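Shelf and Stock Inspection – Fantasy and Science Fiction Room
Pakcombe Books
Inspection date: 26 August 2025
Last inspection: June
Volumes on the stock list: 3,070

Ratings: OK / Needs attention / Fail. Comments are the inspector's own. Items marked Fail should be closed off or moved the same day.

1. Shelving and fixtures

1.1 Tall cases fixed to the wall at the top – OK
All brackets tight. The case holding authors A to C had one loose screw in June and it has been replaced.

1.2 Shelves level, no visible sag – Needs attention
The epic fantasy shelves are bowing again. The Jilent omnibus hardcovers are the trouble, with the complete set taking up most of one shelf. Split the set over two shelves and put novellas and thin paperbacks in the gap.

1.3 Heavy books below shoulder height – Fail
Boxed sets are back on the top shelf over the reading chair. Moved down during the inspection. Please leave them down, even if the spines look better up there.

1.4 Step stool stable, rubber feet in place – OK

2. Floor and exits

2.1 Aisles clear – Needs attention
Two boxes of unsorted trade-ins beside the horror shelves. They were there in June too, or boxes just like them.

2.2 Rear door opens fully – OK

2.3 Rug edges taped down – OK
Tape is lifting a little near the window. Will last until the next check.

2.4 Exit sign lit – OK

3. Condition of stock

3.1 Damp or mold – OK
Checked behind the bottom row on the outside wall. One copy of the second Michalík novel has a musty smell and some brown spotting on the page edges. Pulled and bagged. The books on either side are fine.

3.2 Insects – OK
Traps clean.

3.3 Sun fading – Needs attention
Window display has not been changed since June. The spines on the small press novellas have gone from dark blue to gray. These were limited to 500 signed copies and we can't order more. Rotate the display every two weeks and keep signed books out of it.

3.4 Signed and limited books in the locked case – Needs attention
The list shows 16 and the case holds 16, but the lock sticks. Oil it or replace it. Number 432 of the Ellen chapbook still has no protective sleeve.

3.5 Bindings – OK
The usual cracked spines on the mass market paperbacks. Book one of any long series takes the worst of it. No loose pages found in anything priced as Good or better.

4. Sorting and labels

4.1 Series in reading order – Needs attention
The Jilent prequel is shelved first. It was published fourth and it gives away the end of book two, so it goes fourth. There is a card about this on the shelf and the card is correct.

4.2 Pen names cross-referenced – OK
New shelf cards look good. We now file under the name on the cover, with a card at the other name if the author has made it public.

4.3 Age guidance labels – OK
One Michalík title was in with the young adult books. The cover has a dragon and a child on it, but the book is not for children. Moved.

5. Electrical

5.1 Cords and plugs undamaged – OK

5.2 No power strips plugged into other power strips – Fail
Found under the desk, feeding the lamp, the computer and the card reader. Unplugged and set up again from the wall outlet.

5.3 Desk computer vents clear of books – Needs attention
Review copies stacked against the side. Move them to the cart.
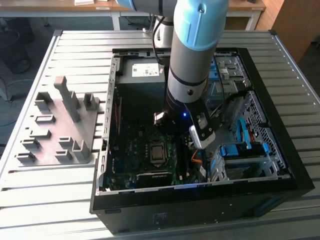
5.4 Lamps use the right bulbs – OK
The reading lamp by the chair has been changed to LED. It no longer heats up the shelf next to it.

5.5 Heater – not checked
In storage for the summer. Check the cord before it comes back out, and keep it well away from the paperback spinner.

6. Follow-up

Split the Jilent omnibus set over two shelves.
Clear the trade-in boxes. Anything without a cover goes to recycling.
Change the window display.
Fix the lock on the signed case and order sleeves – the larger size, as the chapbook is an odd shape.
Correct the stock list for the bagged Michalík copy.

Keep this sheet in the folder behind the desk with the June one.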